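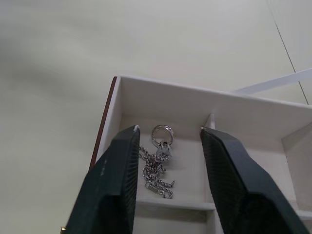
Kulla listings set, README

Secondhand jewelry and small accessories, listing text only. 1,208 rows, one row per listing. English titles and descriptions, prices, condition notes, some category tags. No photos in the download.

Where it comes from

Typed up from the paper sale books of Tetico, a consignment shop in Furkholm. Shop closed, books came to us in two cartons. Permission to publish the item text is in PERMISSION.txt. Seller names and phone numbers were never typed in. If you spot one anyway, open an issue and it comes out the same day.

Files

listings.csv - the whole thing
listings_clean.csv - same rows, spelling fixed in title only
tags.txt - tag list, one per line
unreadable.csv - 231 entries where part of the handwriting beat us
PERMISSION.txt
CHANGES.txt

Columns

id - number, no meaning, don't sort by it and expect dates
book - which sale book, 1 to 11
title - short, as written
desc - longer, as written, often blank
price_ask - what the shop put on the tag
price_sold - what it went for. Blank = not sold OR not recorded. We can't tell which. Sorry
condition - free text, see below
tag - ours, added later
metal_claim - what the seller said it was. Not tested!

Condition column

Messy. The shop used its own shorthand and it changed between books. "G" is good in books 1 to 4, then from book 5 on it mostly means gold tone. Left alone on purpose. "CL" = clasp problem, any kind. "1 only" = single earring. "bx" = comes with a box, "nbx" = no box. A question mark after anything is theirs, a question mark in square brackets is ours.

Tags

Ring, necklace, bracelet, earrings, brooch, watch, box, hair, other. One tag per row. Sets got tagged by whatever comes first in the title, so a necklace and earring set is a necklace. Jewelry boxes sold empty are "box". Boxes sold with stuff inside are also "box", which was probaly a mistake but changing it now breaks the Huttunen split.

The Huttunen split

Train/test split we use at home. Test = 213 rows, all from books 9 and 11. Split by book, not random, so the handwriting and shorthand in test are new. Scores come out lower than a random split. Use it if you want your numbers to line up with ours, otherwise make your own.

Known problems

- Book 7 has water damage, last third is thin
- prices in books 1 and 2 sometimes have no decimal point. 450 might be 4.50. Check against similar items
- duplicates where something was relisted. Not merged
- "silver" and "silver tone" used like the same word all over
- November pages in book 6 are out of order
- listings_clean.csv has an extra trailing comma on a few lines, most readers don't care

Good for

Spelling cleanup, short text tagging, guessing price from a description if you're patient. Teaching, too. Small enough to open in a spreadsheet and read thru.

Not good for

Valuing real jewelry. Don't. These are tag prices from one small shop and the metal claims are just claims.

Loading

Plain UTF-8, comma separated, quotes around text fields. First line is the header. Read id as text or you lose the leading zeros.

To do

Go back over unreadable.csv with a better lamp
Fix the trailing commas
Decide about the box tag
Book 12, if it ever turns up

Corrections welcome, small ones especially. Please give the id and the book number. Issues get looked at on Fridays.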